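Nuvavgate projector - three weeks of film nights with it

Quick one as I have to be out the door in a bit, but I promised a writeup of the Nuvavgate and people keep asking. So.

Background. I watch a lot of movies at home. Romances, old noirs, whatever the Bitton is putting on its late list that I was too tired to go see. The Bitton is our local two-screen and I love it, but parking, and the 9:40 start times, and the guy with the nachos. Since October I've been trying to build a setup in the back room that gets me most of the way there without spending what my brother-in-law spent on his basement.

The Nuvavgate is a short throw projector. It's a squat white thing, sits low, and you park it near the wall. No ceiling mount. That was the selling point for me, I rent.

Setup. Easy, mostly. Plug in, pick a language, join the wifi, and it squares the picture up for you. The auto keystone got it wrong the first time and gave me a picture like a slice of pie, so I did it by hand with the arrows on the remote. Ten minutes. After that it held its shape fine as long as I didn't bump the table. If you bump the table you do it again. I have bumped the table a lot.

Picture. This is what you want to know. With the curtains shut and the lamp off, lovely. Really warm skin tones, and none of that soap opera smoothing once you find the setting and kill it (it's under Motion, then Advanced, then another Advanced, who designed this). I started with a black and white thing, rainy streets, lots of hats, and the grays were good. Not perfect. Deep shadows go a bit milky and in one long scene in a stairwell I could not tell you who was holding the gun. But faces looked like faces.

Daytime, forget it. I tried a Saturday-matinee sort of thing with the blinds down and it was like watching a movie through a glass of skim milk. The box says bright rooms. The box is optimistic.

I ran it at 180 inches once just because the menu let me pick it. Don't. My wall isn't big enough, so half of the leading man was on the closet door, and it was soft all over. Pulled back to a normal size and it sharpened right up.

Sound. Poor. There's a speaker in there and it does talk, but dialog sounds like it's coming from inside a lunchbox. Anything with a score, you'll want something else. I hooked up my old Ersoy soundbar, which is years old and has a dent in it, and the difference was huge. One cable. The bluetooth works too but I got lip sync drift on two different movies, bad enough that I went and found the cable.

Fan noise - it's there. You hear it in quiet scenes. I sat through a long slow French one where hardly anyone speaks, and the fan was basically a cast member. In the low power mode it drops to where I forget about it, but then you lose brightness. Pick one. I pick low, and a darker room.

Menus and apps. It has its own app store and it's thin. A couple of the big services are there, a couple aren't, and the one I use the most for older stuff opened to a gray screen on 3 tries and then worked and has worked ever since. No idea. I ended up plugging in my own stick, and now I never see the built in menus at all, which I'd reccomend to anyone.

Subtitles. Small gripe but I watch a lot with subtitles. On the built in player you can't move them, and they sit right down on the bottom line where the picture is softest. With the stick, no problem.

Remote. Light, cheap, no backlight. In a dark room. For a projector. I've put a bit of tape on the volume button so I can find it with my thumb.

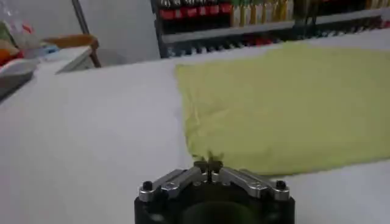 I also had the Trekalov here for a weekend, on loan, so a fast comparison. The Trekalov is brighter, no contest, and its blacks are a bit better. That stairwell scene, I could see the gun. But it's bigger, it runs louder, and colors came out cold to me, kind of blue, even after fiddling. For sports or games I'd go Trekalov. For movies in the evening, I kept wanting to swap back. Some of that is habit probably. It also costs a lot more, enough that I'd be buying one and no soundbar.

The price on the Nuvavgate was just under 1,000 when I bought it, with a screen thrown in. The screen is junk. It came with creases in it and it still has creases. I use the wall, which I painted plain matte white myself, and I prefer it.

Things I'd fix: the remote, the app store, the speaker, and the power brick, which is the size of a brick. Also the lens cover is a loose bit of plastic and I have lost it already. Found it. Lost it again.

Things I'd leave alone: the color, the size of it, and how fast it starts. Button to picture in the time it takes to sit down. My last one took so long to warm up that I'd wander off and start doing dishes.

Is it as good as going to the Bitton? No. I went last week to check (ok I went because they had a comedy on I wanted to see with a crowd) and a big room full of people laughing is still a different thing. But on a wet night with the curtains closed and the Ersoy turned up, I'm watching more movies then I have in years. Two or three a week. Finished ones too, I used to fall asleep on the couch halfway through everything.

4 out of 5. Would be lower if I didn't already own the soundbar, so factor that in if you don't. I'm on firmware from 6th December and there's another update waiting that I haven't run yet, if it breaks something I'll come back and add a note.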